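Ticket: Live score page shows wrong inning after rain delay
Product: Dantas Scorebook, league edition
Opened by: Neusa Bittencourt, scorekeeper, Billcombe Softball League
Assigned to: Revathi Subramaniam
Status: Solved

Neusa Bittencourt wrote:

Hello, I am the scorekeeper for the Billcombe league and I have a problem with the live page. In our game against Prarnden the umpire stopped the play for rain in the bottom of the fourth. I pressed Suspend Game on the tablet, as the guide says. When play started again I pressed Resume. My tablet showed the bottom of the fourth, two outs, runner on second, which was correct. But the public page showed the top of the fifth with no outs. It stayed one half inning ahead until the end of the game.

The final score is correct in both places. The wrong part is the line score. Two runs of the home team went to the visitors' column, and the pitcher of Prarnden has an ERA that she does not deserve. Her coach has already written to me.

What I have tried:
Closed the app and opened it again. No change.
Logged out on the tablet and logged in again. No change.
Opened the public page on a different phone. Same wrong inning.
Edited play 86 by hand (the first play after the delay). The tablet accepted the edit but the public page did not take it.

The tablet has app version 12 and it was on the wireless network of the clubhouse.

Revathi Subramaniam replied:

Hello Neusa, thank you for the clear list. Please do not edit more plays for the moment, because each edit makes a new entry and the log becomes harder to read. I have two questions. Did you press Suspend one time only? And was the tablet connected during the delay? Please also send the game log from Settings, Support, Export Log.

Neusa Bittencourt replied:

I pressed it one time, I am almost sure. During the delay I took the tablet inside the clubhouse and the connection was lost for up to 21 minutes. It came back before we resumed. The log is attached, and also a photo. 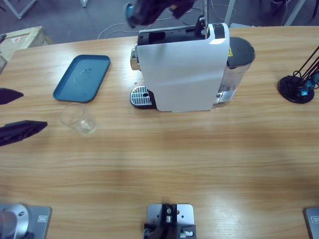 Attachment 2: coffee machine on the table

Revathi Subramaniam replied:

I received both, thank you. The log shows the cause. Your Suspend command was sent when the connection was weak. The server received it, but the tablet did not get the confirmation, so it sent the command again when it was back online. Our server read the second command as the end of the half inning. This is a fault on our side and you did nothing wrong.

Please follow these steps:
1. Open the game and choose Corrections, then Rebuild From Tablet.
2. Confirm that the tablet copy is the correct one.
3. Wait for the green mark next to the game name.
4. Reload the public page.

Your edit of play 86 will be kept. If the Dekden statistics feed is turned on for your league, it needs until the next morning to show the new numbers.

Neusa Bittencourt replied:

I did the steps. The green mark came after a short time and the line score is now right. The two runs are back with the home team. One more question: we have a tournament in March and the weather is often bad. Should I use Suspend again, or is it safer to leave the game open?

Revathi Subramaniam replied:

Please continue to use Suspend, but wait for the word Saved at the top before you take the tablet away from the field. The repair for the double command is planned for the next version. I am closing the ticket now. You can reply to open it again.

Neusa Bittencourt replied:

The Dekden numbers are also correct this morning. I told the coach. Thank you for your patience.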